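Trasmont Code

The Trasmont Code is a set of good practice rules for robot arms used in kitchens. It was drafted in Skesville by a working group under Huiling Jiang and covers the handling of stacked cookware, such as bamboo steamers.

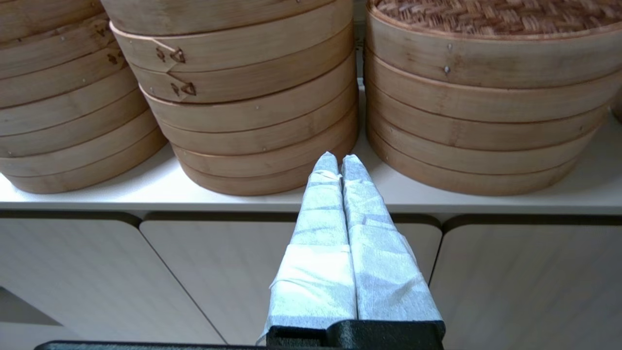 Fingers that may touch food surfaces must be covered, and the covering is changed after every 15 lifts. An arm may not enter a gap between two stacks faster than the speed set during its trial.

Lids are dealt with in section 3. A lid is gripped by its edge and raised clear of the stack before any sideways movement.

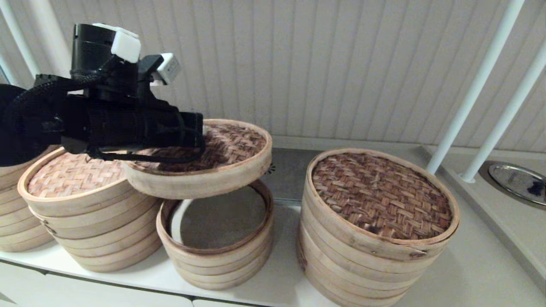

The arm must hold its load if power is lost. Almost 700 kitchens had adopted the code by its second edition, which added rules on cleaning and record keeping.

See also: Sturkard test, Shi scale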